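### 4. The resting positions of the blocks

#### 4.1 The bins

The bins used in this part of the study come from the sorting hall in Brallau. Seven of them were lent to us by the firm Ostrowski, and all had been in daily service before we received them. We did not want new bins. A new floor is smooth and even, and a block that slides on such a floor tells us little about the floors which are found in practice. The bins are open at the top, with sides of sheet metal that slope inward to a flat floor. The slope was made so that small goods would not stay hanging on the wall, and for small goods it does this well. For longer goods the situation is more complicated, as we will see in Section 4.4.

Before the first series we cleaned the inner surfaces with a dry cloth and a soft brush. We did not polish them and we did not remove the scratches. We also did not try to clean the rims, because there the old residue holds strongly and scraping could have bent the sheet. The blocks do not rest on the rim, and we consider its condition to be without influence on the results. One bin had a dent in the floor, deep enough that a block could rock on it, and this bin was kept out of the series and used only for practice.

The bins were placed in pairs, one behind the other, as is usual in the hall. In each pair only the front bin was used for the count. The back bin received the blocks between two trials, so the person doing the work did not have to walk to the shelf. This arrangement was proposed by Radomír Krajčí, and it shortened the work of one day by a good part.

#### 4.2 The blocks

The blocks are rectangular and were cut in two batches, one at Besten and one at Vodton. To keep the batches separate we used color: the Besten blocks are green, the Vodton blocks are reddish-brown. The shade is not the same on every block. Some of the green ones are more gray than the others, others quite dark. This was a result of the coloring and has no meaning for the study. The sharpness of the edges is more important. The Vodton edges were broken lightly with a file, while the Besten edges were left as they came from the saw, and we expected that a sharp edge would catch more often in the scratches of a used floor.

In total 120 blocks were prepared. From these, six were taken for each trial, always three of each color. We chose a small number on purpose. With many blocks in the bin, the lower ones are held by the upper ones, and then one studies a heap and no longer the single block and its floor. With six blocks most of the floor remains open, so every block has the possibility to come to rest on it, next to a wall or next to another block.

#### 4.3 How the positions were recorded

For each trial the six blocks were laid in a flat tray, and the tray was tipped over the front bin until it was empty. The person tipping the tray was asked not to shake it and not to correct a block that fell badly. We then waited until all movement had ended and wrote down for each block one of four words:

- *along*, if the block lies parallel to the nearest wall and close to it;
- *free*, if it lies flat on the floor with no contact to a wall or to another block;
- *joined*, if it lies flat and touches another block;
- *raised*, if any part of it is held above the floor.

A block can be both *along* and *joined*. In this case we wrote both words, and in the tables it is counted in the first class. The direction of a free block was noted as well, but only in a rough way: lengthwise, across, or diagonal. We tried at first to measure the direction with a protractor held over the bin. This took a long time, and two persons did not agree well in their readings, so we gave it up after the first afternoon.

Figure 2 shows the front bin with six blocks in it. The gray-green block at the left wall has the typical direction of an *along* block, while a dark green block farther in on the floor is an example of the diagonal direction.
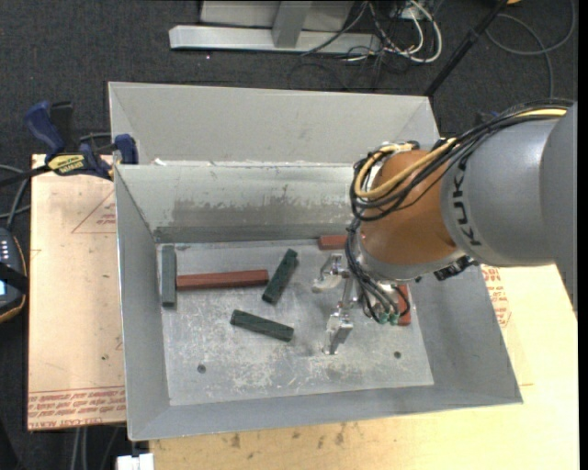 The decision between *free* and *joined* was the most difficult one. Two blocks can end so close to each other that a person standing at the bin will say that they touch, and a person who bends down will see a narrow space. We made the rule that a strip of writing paper has to pass between the two blocks without moving either of them. If it passed, the blocks were called *free*. If one block moved, even a little, they were called *joined*. Aurelio Requena repeated this test on the trials of the first series, and where his word was different from the first one, the trial was discussed and one word was chosen. Such cases were most common when the end of one block came near the long side of another.

The decision about *along* also needed a rule. Because the walls slope, a block lying at the foot of the wall touches it with its lower edge only, and the upper edge stays at some distance. Seen from above, this can give the impression that the block is not at the wall at all. We therefore looked only at the lower edge. A block was called *along* if the whole lower edge was closer to the foot of the wall than the width of the block.

#### 4.4 Results

We recorded 1023 trials. Of these, 13 had to be left out, most of them because a block jumped over the rim or fell from the tray outside the bin. In a few of the others the record sheet was not filled in completely. The remaining trials are the basis of everything that follows.

The most frequent word was *free*, as we had expected from the small number of blocks. The second was *along*. Here we had a surprise, because we had supposed that the sloping walls would lead the blocks back toward the middle of the floor. This is true for blocks that meet the wall with one end: they slide down, turn, and often come to rest at some distance, in a diagonal direction. A block that meets the wall with its long side behaves differently. It slides down as a whole, arrives at the foot of the wall with little speed, and stays there. Once it is in this position it is seldom moved by the blocks that fall later, also when they hit it.

Between the two long walls and the two short walls there was no clear difference, if one takes into account that the long walls offer more room. Between the bins there was one. In the bins with the most worn floors the diagonal direction was more frequent than in the others. We think that the scratches stop a turning block before it has finished its turn. The scratches of these floors run in all directions, and we could not find one direction in which the blocks preferred to stop.

The two batches were less different than we had expected. The green blocks with the sharp edges were found *raised* more often, usually with one edge resting on the upper edge of a neighbor. The reddish-brown blocks in the same situation tended to slip off and lie flat beside it. For the words *free* and *along* we could not show any difference between the colors. It is possible that a difference exists and that our classes are too wide to show it.

#### 4.5 Remarks on the method

Some weak points have to be named. The tray was tipped by three persons during the study, and their manner was not the same. One of them, who was also the tallest, tipped from a greater height although a mark had been made on the wall for this purpose. When his trials are taken out, the share of *raised* blocks becomes smaller, but the order of the four words remains.

The sharp edges of the Besten batch also became less sharp over time. At the end of January we compared several used blocks with blocks that had stayed in the box, and the difference could be felt with the finger. The later trials therefore compare two batches that are more similar to each other than at the beginning. In a new study we would exchange the blocks at fixed times and note for each block how many falls it has behind it.

Finally, the floors themselves change. Every trial leaves small marks, and in the bin which was used most the area near the middle was visibly more scratched at the end than at the start. We did not correct for this. The effect of filling the bin higher, with blocks lying over blocks, is treated separately in Section 5.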